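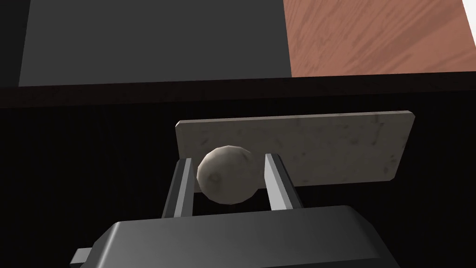
I have now read four brochures for wall-mounted radiant panels, and I still couldn't tell you how warm any of them would keep my back bedroom. They tell me the panels heat people instead of air. They tell me the warmth is like sunshine. Vondau says its panel "works with the body," and I would like somebody to explain to me what a heater that worked against the body would be doing.

My quarrel is mostly with the arithmetic. An electric panel rated at 1000 watts puts out 1000 watts. So does the ugly plug-in heater in my garage. When Jivholm claims its panel does the work of a heater twice the size, it's talking about comfort, meaning how you feel sitting right in front of it. Fair enough if you sit right in front of it. My daughter's bedroom has a desk on one wall, a bed on the other, and a door that doesn't close all the way, and I don't see the panel following her around.

Then there's the price. The quote I got for three Sabatier panels, with thermostats and wiring, came to $3280. Keeping our old hot water radiators and having the system flushed and balanced was quoted at $300. The salesman told me I was comparing apples and oranges. I told him I was comparing two bills.

Looks are what really sell these things, and I'll admit a plain dark panel can be handsome. The catalogs love them in black on a charcoal wall, with the lights down low. I'm less sure how that works in a house where people walk around at night. Look at how the big black shape here swallows its own surface, with one hard corner standing out against the gray and a thin pale line near it as the only bright detail. That's fine as a mood. I wouldn't want to find that corner with my shoulder at 2 a.m., and a dark finish does nothing for the electric bill.

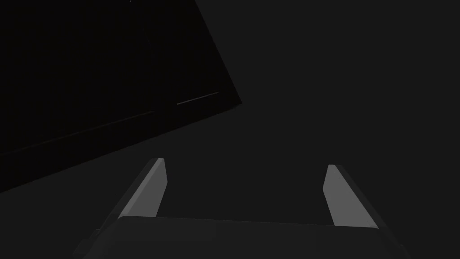
Trornach, to be fair, prints a table of room sizes in the back of its booklet. It assumes new windows and thick insulation, which rules out most of my street. For a drafty room it says to "consult your installer," and my installer is the man who sells the panels.

I can think of places where I'd put one. A bathroom used for twenty minutes in the morning, maybe, or a workshop where you stand at one bench. For a whole house in February I want to see a winter's worth of bills from somebody who doesn't work on commission. Until then the old radiators stay, clanks and all.

Filed under: Heating & Cooling, Opinion

Contact us | Copyright, all rights reserved | Back to top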